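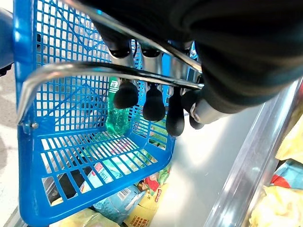

One arm was plenty, Lucinda Tran said, and the store could ask for a second when the first had paid for its own fingertips. Shahla wrote that down. The Kilmont quote had spare tips at 839 a set, and she had put in for two sets.

"One set," said Lucinda.

"They wear - the baskets are hard on them."

Lucinda turned to the service plan, 1017 a year, and left it alone. Then she initialed the page and wrote 5/5/21 beside it. Shahla went back downstairs and changed the two to a one.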